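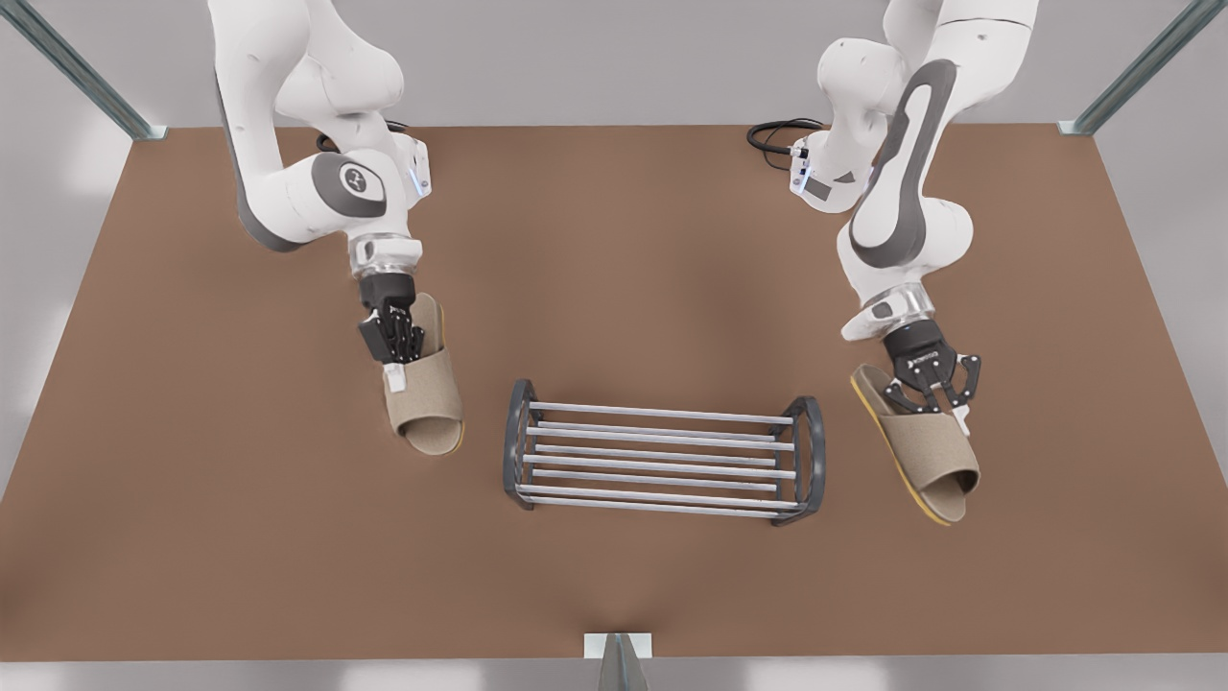 Mixing scripted and teleoperated episodes for a two-arm shoe rack task

vpisharody
Posted December 20, 2018

I am collecting simulated episodes in Skoment: two arms, one slipper each, both to be placed on the rack. I have 162 teleoperated episodes and 696 from a scripted planner. A policy trained on the full set stalls with both slippers held above the rack. Trained on the teleoperated set alone, it places the first slipper but often drops the second. Should I rebalance or discard the scripted data?

Vasanthi Pisharody

ibarra_lab

Check the planner for dwell time first. Ours waited for both arms to report ready, so every episode had a block of near-identical frames before release. Trim any run where joint velocity stays near zero — keep 5 frames at most — and retrain before changing the ratio. Then sample the two sources equally per batch. Also confirm that the gripper command is logged, not only the measured finger position.

flaltmont

Just record more. We had the same thing and it went away.

virnavia62

Agree on trimming. Randomize the rack pose too if it is fixed.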